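About Cuvotix

Print this page | E-mail this page

Cuvotix advises colleges, workshops and small manufacturers on the purchase of robotic and automation equipment. We do not sell machines and we accept no commission from those who do. Our work begins with a client's budget and ends when the equipment is in use and the final invoice has been checked. 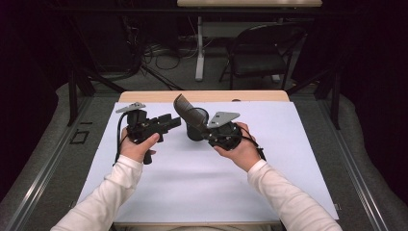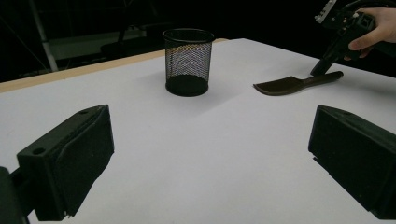 Hand-held grippers in use at a white-topped work table.

The firm was founded by Orvokki Nieminen, who had spent many years preparing capital bids for technical colleges and had seen how often a sound request failed for want of a proper costing. She remains our director and reads every report before it is issued.

How we work

Each engagement opens with a planning review. We ask what tasks the equipment is to perform, who will operate it and how much floor space can be given up to it. From this we prepare a written budget in 3 parts: purchase, installation and yearly running costs. The last of these is the part most often left out of early estimates – cables, replacement fingers, tabletops, curtains and staff training all belong in it.

Hand-held grippers are a frequent subject of enquiry. Clients who are not ready to commit to a full robot arm may wish to start with a pair of grippers and a suitable table, and we are glad to cost this as a first stage. Our standard planning sheet for a single table has 76 lines and may be requested by e-mail.

Our clients

We have completed over 30 reviews to date. Recent work includes a two-year equipment plan for Galtmont, a shared workshop, and a tender assessment for the Pesonen training centre, where a revised order for mounting brackets and rails reduced the total by £3,317. A similar plan for Drokstead was delivered in July.

Fees

Planning reviews are charged at a fixed fee, agreed in writing before work starts. Schools and colleges pay a reduced rate. Travel is charged at cost. Where a client decides not to proceed with a purchase, the report remains theirs to keep and may be used in later bids.

Page last reviewed November 4, 2022

Print this page | E-mail this page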